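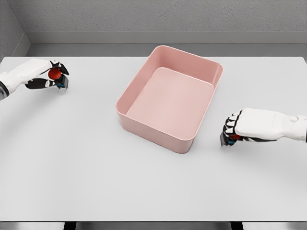 Annick thinks the second act chorus is dragging because the altos can't hear the band from upstage left, and that no amount of beating bigger will fix it. She said so twice on the way out and I've come round to it completely.

**December, Friday, gone 10 pm. Workshop notes, *Islow*, act two**

Best run so far! We got from the harbour chorus to the end of the act without stopping, in English, with the new words, and the story came across. You could hear every syllable of Henare's aria from the back row (I went and sat there to check). The old translation had him singing "thy" on a top G, and the tenor is a happier man on "my".

Foldback test:

- One small monitor behind the upstage flat, piano only, kept low. Chorus came in with the beat straight away.
- Same again with the monitor off: late by bar 12, and properly adrift by the fugue.
- Monitor on but facing the wall: nearly as good, and much less spill in the stalls. Keep this one.

Need to try it again with strings before we trust it. Kiri Pomare is bringing the desk on the next band call and wants a separate feed for the offstage trumpet too, which I'd love.

**Tempo.** Harbour chorus marked at 72 in the score. We've been creeping down to 66 or so without meaning to. Went back to 72 tonight and it dances. The rowing figure in the cellos suddenly makes sense, and the basses stopped running out of breath before the pause. Pencil it in everybody's copy.

**Words, still to fix**

- "Traser, turn the boat" is a tongue-twister at speed. Try "Traser, bring her round".
- Page 70, sopranos have two syllables for three notes and everyone has solved it differently. Slur the first pair.
- Surtitles for the quartet? I'd say yes, four people singing different things at once in any language is soup (glorious soup).

**Lighting.** The dawn cue is gorgeous but starts before the last chord has died. Move it to the conductor's cut-off. Annick wants it slower as well, so try both on Friday's plot and see.

**Bits and pieces**

Avix have the gauze ready. Ask whether it can be hung a day early, as I want to hear what it does to the sound with the quartet behind it.

Mezzo's entrance from the auditorium works. Leave it alone!

Offstage trumpet: try the stairwell, door half open. Corridor was too bright and came out flat to the piano.

Next call starts at the quartet, then the storm, then back to the harbour at 72 with everyone standing.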